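Slide 6. Stocktaking by sampling - 12 minutes, leave time for questions.

Start with the Cormier depot. Ledger said 2,000 lines, shelf count found 1,338. Pause here. The gap was mostly duplicate part codes, very little theft.

Define cycle counting: a small share of lines each day, fast movers more often. Vedex counts 17 lines before the morning shift. Say how the lines are drawn - random within each class.

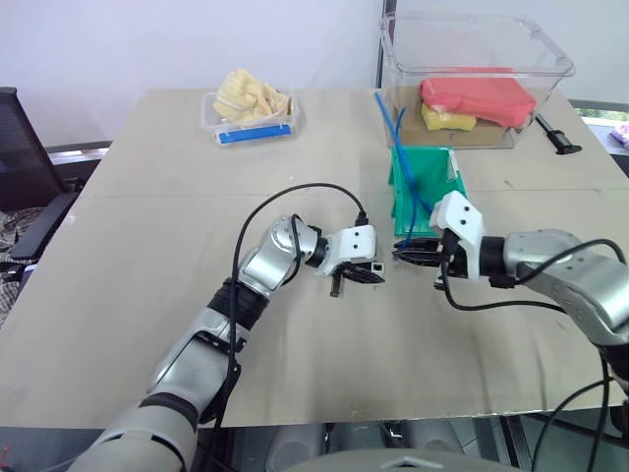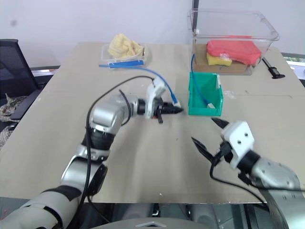

Sheldon Lachance objects that daily counts only move the error about, and that a full count in March is still needed for the accounts. Answer: yes for the first year, then compare the two results. If they agree within the set limit, drop the full count.

Slide 9. Cost per line counted. Read the table heading aloud, skip the rows.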